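HISTARD HOUSE — GUEST ROOM SAFETY CHECK, SPRING ROUND
Room 7, first floor back
Checked in April, with comments

Key: P = pass, F = fail, M = monitor, meaning we all agree it is a fail and would like it to go away.

1. Door and lock
Door closes fully on its own: P
Lock opens from inside without a key: P
Comment: The closer has been adjusted since the winter round and no longer shuts with the force of a bank vault. Guests with luggage will live longer.

2. Smoke alarm
Test button sounds: P
Within replacement date: M
Comment: Sounds well. Sounded well for quite a while after the button was let go. The date on the back has been painted over, by someone very thorough. Replace it.

3. Escape route notice
Displayed on back of door: P
Correct: F
Comment: It directs guests down the east stairs. We have one staircase. The notice came with the Bruma template and was laminated before anybody read it. New one by Tuesday, please.

4. Window
Restrictor fitted and holding: P
Blind cords secured: F
Comment: Cleat is on the wall, cord is not on the cleat. Same remark as last spring and the one before. I have stopped rewording it.

5. Bed and bedding
Fire labels on mattress and base: P
Bedding clear of heater and lamps: P
Duvet free of tears: M

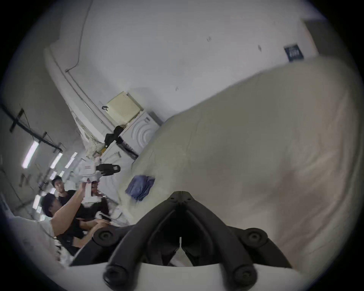
Item 5: cream duvet, Room 7.

Comment: Small pull in one seam on the underside, mend at the next wash. The Yoshida mattress has its label, though you need to lift a corner and lie on the carpet to read it. Two castors on the base don't lock, so sitting down heavily moves you towards the wardrobe. Parts are on order, invoice 1481. Until they arrive this room is not to be let to anyone who has told us about a bad hip.

6. Electrical
Sockets and plates undamaged: P
Portable items tested and tagged: F
Comment: Kettle tagged, number 294. Bedside lamp tagged, number 481. Hairdryer wears a tag belonging to a toaster, which is enterprising. Remove until tested. The four-way extension behind the headboard goes as well — it was plugged into another four-way extension.

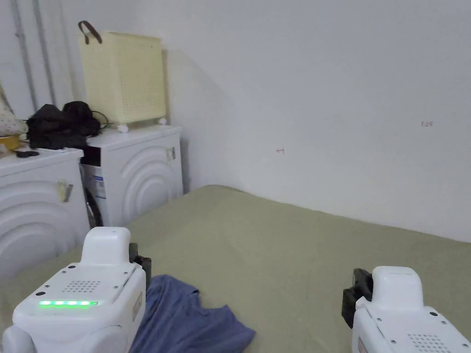

7. Heater
Guard fixed: P
Thermostat responds: M
Comment: The Gilus panel heater responds, in its own time. Turned to low it went on as before, then clicked off while I was writing this line. Ask the electrician to look when he comes for the hairdryer.

8. Floor and trip hazards
Carpet flat at threshold: F
Comment: Lifted strip, 77 cm long, right where a person heading for the bathroom at 3 am would put a toe. Tape is not a repair. There are already two layers of tape.

9. Bathroom
Hot tap temperature within limit: P
Non-slip mat present: P
Comment: Mat present, rolled up behind the door. Passed on a technicality.

Result: room may be let once items 3, 4, 6 and 8 are done. Castors see above. Sheet goes back in the blue folder, not on top of the microwave.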